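Export of a short video stops at 14 percent
Posted by Ximena Magaña, January

I make a 25-second promo video in Sirdale for a client, and the export stops at 14 percent. The preview plays well. What should I try first? 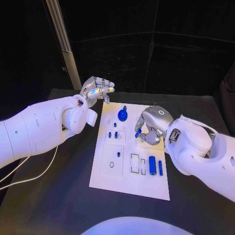
Replies

Ezequiel Meléndez
Look at your music track – if it is longer than the last slide, cut it. I had the same trouble with 27 slides.

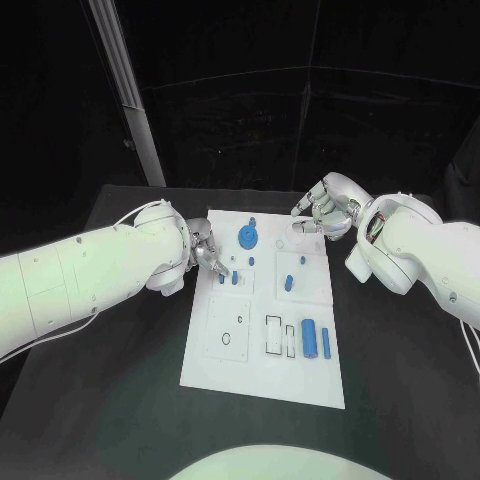
After cutting, save a copy and export the copy.

Jaramillo
Use smaller pictures.

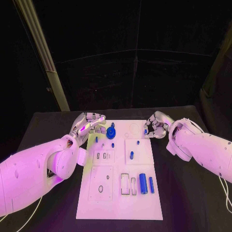 Background color can also be the problem. I remove every color filter before exporting and put them back one by one. Strong pink light like the one on those white arms is better kept from the original picture.

Related
Adding a voice to slides
Sharing with a client

Contact | © Endley Help | Back to top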